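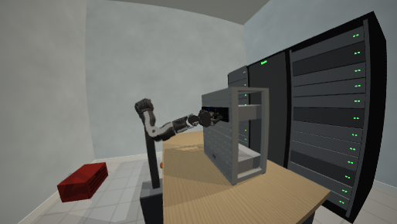
CULLEVGATE, January – Drerka, the small firm behind the Flosten planning tool, has today launched Taipe, a new service for businesses that want to hand work over properly. It's a delegation service. Managers set out a job once, say who it belongs to, and stop carrying it about in their heads.

Available from today. Price is £899 a year for a team of up to 40 people. No set-up fee.

Most owners of growing firms know they should delegate more. Few do it well. A job gets passed across in the corridor, half explained, and comes back on Friday wrong or not at all. So the owner does it again themselves, late at night, and decides it was quicker that way. Next month, same again.

Taipe tries to break that up. Each job gets a short handover note – what has to be done, what a good result looks like, how much the person can spend or decide without asking, and when to check in. The person taking the job on writes part of the note too. If they can't, the job isn't ready to be handed over and Taipe won't mark it as passed.

Farzad Shojaei, founder of Drerka, said: "I was terrible at this. I'd give someone a job and then hover over them until they gave it back to me. My own staff told me, in the end, and they were not very gentle. We wrote the first handover note on the back of an invoice and used it for a supplier order that I had been hanging on to for far too long. Went fine without me. Bit of a blow to the pride but there we are." 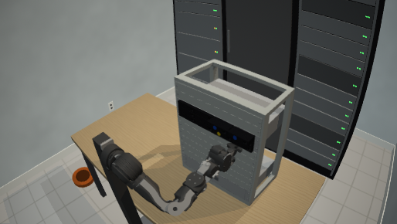
What's in the service

Handover notes. One page, plain questions. Can be filled in on a phone.

Check-in dates. Agreed by both sides at the start. Managers who keep peeking in between get a gentle nudge to leave it alone. This can be switched off, though Drerka would rather you didnt.

Limits. Money, time, and who the person can speak to on the firm's behalf. All written down before work starts.

Two live coaching calls. Every new team gets 2 calls with a Drerka coach, the first before anyone hands over anything. The second is for whatever went wrong after that.

A weekly summary, sent on Sunday evening. Shows who is holding what. Owners are often surprised by how much still sits with them.

Existing Flosten customers can bring their task lists accross without retyping them. Jobs with no named owner will be put in a seperate list to be sorted out first. Flosten itself carries on as before, same price, same support desk.

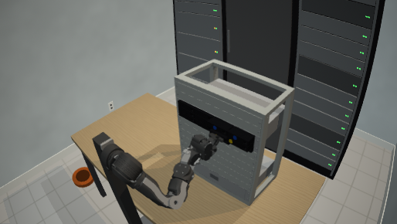
Delegation goes wrong most often at the edges of a job, says Drerka, where one person thinks they have the say and somebody else thinks the same. Taipe deals with this in the limits section of the note. Managers are asked to be exact, down to the small stuff. Take a black panel in a rack with two blue buttons and a yellow one. "Look after the panel" is not a handover. Which buttons can the new person press on their own say-so, and which need a phone call first? Same goes for a customer refund, a rota, a van booking. Write it down, both read it, then get out of the way.

Shojaei added: "People ask me what they should hand over first. Not the worst job on your list, please, your staff can tell. Pick something you quite like doing and that comes round often. Then leave it for 3 months before you judge it. The first go will be slower than you. Probably the second as well."

Drerka will run open sessions at its Cullevgate office for local firms thinking about the service. Free to attend, places limited, tea provided. Anyone running a team can come, customer or not. Bring a job you have been meaning to pass on.

Firms that sign up and don't get on with Taipe can cancel after the second coaching call and have the fee back in full.

ENDS

Notes to editors

Drerka makes planning tools for small and medium-sized firms and is based in Cullevgate. Its products are Flosten and Taipe.

Farzad Shojaei is available for interview, mornings best. Requests to the Drerka press desk please.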